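Black kettle, is it worth 200?
Forum: Kitchen & Table > Kettles and Teapots

olosix_fan
Seller in Grestenmont wants 200 for a round black kettle with a loop handle. He says it's hand-cast iron, made in September, one of only 50. I asked about the finish and got a paragraph about "honest gray tones." I don't buy it. Anybody can write that.
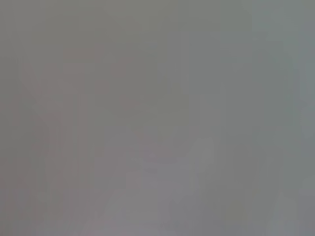

He also wouldn't tell me the weight. Who sells cast iron and doesn't own a scale?

Wael Shehata
Maybe he just hasn't weighed it. I paid 400 for mine from Van Rooij and they never gave a weight either.

uststead_mike
400? For hot water?

Wael Shehata
It pours well. I've had it 4 years.

olosix_fan
Fine, but you got to hold yours first. I'm going by this guy's word. The shape I have no problem with. Squat body, domed lid, short spout that points up.

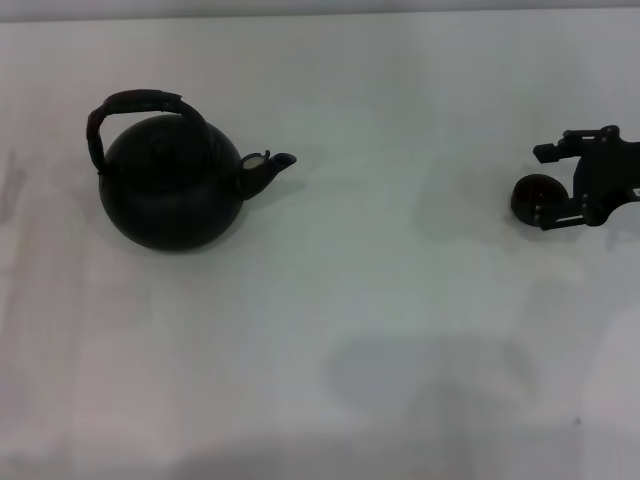
My question is what's under the black. Matte black hides a lot, and I've been burned by painted steel before.

Josphat Ndung'u
Ask him to hold a magnet to it.

uststead_mike
Magnet sticks to steel too. Tells you nothing.

Josphat Ndung'u
Rules out aluminum. That's something.

uststead_mike
Barely. Ask about the pale patch by the spout. Could be wear, could be a label. If it's wear, "made in September" sounds pretty thin to me.

Wael Shehata
Or it's light bouncing off it. You two would send back a spoon.

olosix_fan
I'll ask about the patch and the weight. No answer, no sale. I'd go to 50 without one.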